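Laying Out Small Parts Before Assembly: A Study of Home Kit Instructions

Final year project report, Product Design
Submitted February 6, 2025

Summary

Many household goods are sold as kits. The buyer opens the box, finds one or more bags of small parts and a folded sheet of instructions, and puts the item together on whatever surface is free. This project looked at the stage before assembly starts, when the parts are taken out and laid down. We read the instruction sheets for a range of kits, collected written comments from buyers, and made our own layout sheet for a small shelf kit called the Wullora. The layout sheet helped people who had not built a kit before. It made little difference to people who had.

1. Background

Most printed instructions begin with a parts list. The list shows each part as a line drawing with a code and a quantity. After that the drawings go straight to the first join. Very few sheets say what to do with the parts in between, and the buyer is left to tip them out on the floor or a table, or to leave them in the bag and fish for each one as it is needed.

We became interested in this because both members of the group had worked part time in a shop that sold kits and took back the ones that customers could not finish. The returned boxes often had a note from the customer saying that a part was missing. When we emptied the box at the counter the part was usually there. It had been mistaken for a similar one, or it was caught in the fold of the bag. We could not use the shop's records for this report, but the experience gave us the question.

The question was: does the way small parts are laid out before assembly change how easily a person finds the part they need?

2. Reading the instruction sheets

We read sheets from several makers. Most attention went to two kits from Cellent, the Wullora shelf and the Skulura desk tidy, as both are cheap, sold widely near the campus and small enough to build on a table.

The Wullora sheet has its parts list on the front page. The screws are drawn larger than life with no scale, and the short and long screws look almost the same. The dowels are drawn next to the cam locks, although they come in a different bag. The first step uses parts from both bags.

The Skulura sheet is better. Each screw is drawn at full size, so the buyer can put the screw on the paper and check it. The parts are listed in the order in which they are used. It still does not tell the buyer to lay them out.

Across all the sheets we noted the following:

Codes are often printed on the sheet but not on the part or the bag.
Spare parts are put in without a note, so the buyer who has one left over thinks a step has been missed.
Left and right versions of a part are shown from the same side and are hard to tell apart.
Warnings about tools and lifting take up more room than the parts list.

3. Comments from buyers

We wanted to know what buyers said in their own words. We gathered 1025 written comments from public shop pages for kit furniture and small household kits, and read them all. We then kept the ones that said something about parts. Comments about price, delivery or colour were put to one side.

The comments on parts fell into 4 groups: parts said to be missing, parts mixed up with each other, parts lost during assembly, and damaged parts. The second and third groups are the ones that a better layout might help with. Together they made up over 300 comments.

Comments in the mixed-up group were mostly about screws of nearly the same length. Several buyers had used a long screw where a short one should go, and had pushed the point through the outer face of a panel. One wrote that they had "built it twice, once wrong". Comments in the lost group were about parts rolling off a table or going into carpet. Dowels and small plastic caps came up most.

We should be careful with this material. People are more likely to write a comment when something has gone wrong. The comments cannot tell us how common the problems are among all buyers.

4. The layout sheet

We made a paper layout sheet for the Wullora kit. It was printed in black on white. Each type of part had its own box with a full size outline inside it. The boxes ran from left to right in the order of the steps. Spare parts had a box of their own at the bottom, marked "spare, not needed".

The first version was too crowded. The outlines for the dowels overlapped the edge of the next box and people put the cam locks on top of them. In the second version we used a larger sheet and left a wider gap between boxes. We also took out the part codes, which made the sheet easier to read but meant that people had to look back at the maker's drawing to match the shape. In the third version we put the codes back in small type. This was the version used in the trial.

Sheets were tested in the ground floor study room in the Foley building. Students and staff who came by were asked if they wanted to build a shelf. Those who agreed were given either the maker's instructions alone or the same instructions with our sheet. We sat at the next table and wrote down each time a person picked up a part and put it back.

5. What we found

People who had never built a kit picked up the wrong part less often when they had the layout sheet. They also started assembly later, because they spent time filling the boxes first. Their total time was much the same either way.

People who had built kits before did not gain much. Many had their own method. Some sorted screws into cups, some kept the bags closed until a step called for them, and a few ignored our sheet and used it as a mat. One person said that the sheet "told me to do what I was going to do".

Nearly everyone liked the spare parts box. Without it, people often stopped at the end and went back through the steps to see what had been left out.

The paper itself was a weak point. It slid on the table when a panel was put down near it, and the parts moved out of their boxes. Taping the corners helped. A stiff board would have been better but could not be folded into the kit box.

6. Notes on the surface

The surface was not part of our first plan, but it came up so often that we have added this section. The study room tables have a pale wood finish. Dowels were hard to see on them when they fell off the sheet. On a dark table, a black screw was just as hard to find.

A light board on a dark table gives a clear edge to the work area. Anything coloured shows up well on the board, and a pale part that ends up off it can be seen against the table. White parts on a white board are the weak case. A thin printed outline around each part would help with this, and so would a light grey board. Shine is also worth thinking about, as a glossy board under a ceiling light is tiring to look at for long.

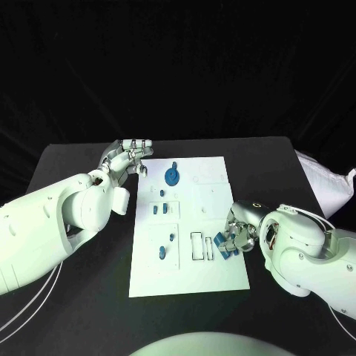

White board with blue parts on it, on a dark table.

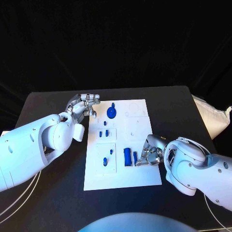 7. Cost

A layout sheet adds paper and printing to each kit. We asked a local print shop for a price for 100 sheets and the paper size made more difference than the printing. A maker would pay far less per sheet at full production numbers, and could print the layout on the back of the existing instructions at almost no extra cost. The drawback is that the buyer cannot read the steps while the parts are lying on the other side.

Another choice is to print the layout on the inside of the box lid. The lid is stiff, it is already in the box, and its edges stop parts from rolling away. We made one by hand for the Skulura kit in June and it worked well enough at home, but we did not have time to include it in the trial.

8. Limits of the project

The trial was small and the people taking part were not chosen at random. Most were students used to reading diagrams. We did not test with older people or with people who have poor sight, and both groups may find small parts harder to sort.

We used one kit for the trial. The Wullora has few part types, and a wardrobe or a bed frame would need a sheet too large for most tables. For those kits it may be better to pack the parts in bags by step.

We also knew which people had our sheet when we were taking notes, and this may have affected what we wrote down.

9. Recommendations to makers

Draw all screws at full size.
Print the part code on the bag.
List spare parts as spare.
Use the inside of the lid as a layout tray where the kit is small enough.
Tell the buyer, before step one, to lay the parts on a surface of a different colour.

10. Further work

The lid tray should be tested against the paper sheet with the same kit. It would also be useful to follow buyers at home, where there are children, pets and carpets, and where assembly is often stopped and started again the next day. A tray that can be closed with the sorted parts still in it might be of more use there than any of the versions we made.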